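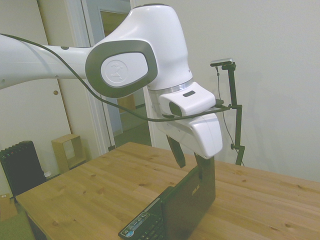 *Lid task, right finger on the top edge of the screen. Friday, morning block.*

Friday

Started at the usual time. The plan was laptop lids all day: open from partly closed, close from partly open, alternating, operator on the leader arm and me on the logger. The Kindow set stands at 1260 episodes before today, most of them cups and drawers, and the lid task is the thinnest part of it. Olari want it filled out before they start the next training run in September.

Spent the first stretch on clocks. The joint log and the camera stream had drifted apart again overnight. The offset was 5 frames at the start of the session and it would have gone into every episode as a lag between the command and the movement. Restarted the recorder, tapped the table with the gripper closed, lined up the spike in the wrist current with the contact in the video, wrote the correction into the header. I want this done as a routine at the start of each block. At present it depends on whoever is sitting here remembering.

Châu drove first. Her closing episodes are very even: approach from above, touch the top edge, push down and back in one arc. Useful, but I am wary of too much evenness. If every approach comes in at the same angle the policy will learn the angle and fail on a lid that stands a few degrees further back. Asked her to vary the start pose by hand between episodes and to leave the small corrections in. She had been cutting a take whenever the finger slipped along the edge and she had to come back for it. Those are the takes we need most. Changed the rule on the sheet: a slip followed by a recovery is kept and tagged, a slip that ends in a stop is kept and tagged as a failure, nothing is deleted at the station.

Tamer took over after lunch. He is faster and rougher. Two protective stops, both on the downward push, both with the hinge near the end of its travel. Lowered the force limit one step and had no more of them, though the limit now cuts in early on some of the closing takes and the last part of the arc looks hesitant. I don't like that in the data. Will try the old limit with a slower top speed next time and compare.

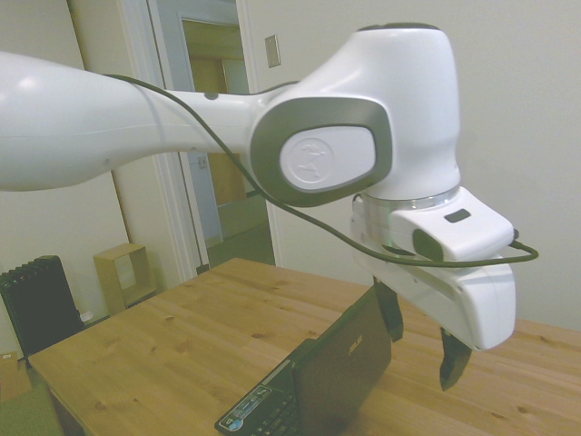
Murdo rang in the middle of the afternoon and said that he would stop recording closes altogether until the opens had caught up, because the last checkpoint closes everything it is shown, including lids it has been told to open. I said the imbalance was in the labels as much as in the counts. In the older files "open" was used both for the instruction and for the state of the lid at the start, and the loader can't tell one from the other. He had not seen that. He will look at the loader on Sikgate and leave the recording plan alone for now.

So the relabelling falls to me. I pulled the older lid episodes and got 177 with the ambiguous field. Did the first batch by eye before the end of the day — slow, but the state of the lid in the first frame settles most of them. The ones where it doesn't, I have set aside for Irja, who wrote the original schema.

Left to do:

- script for the clock check, run at the start of each block
- old force limit, lower top speed, short comparison
- split the label into instruction and start state
- ask Ayodele for a second laptop with a stiffer hinge

Backup to Nicholas started before I left. Light off, arm parked, brakes on.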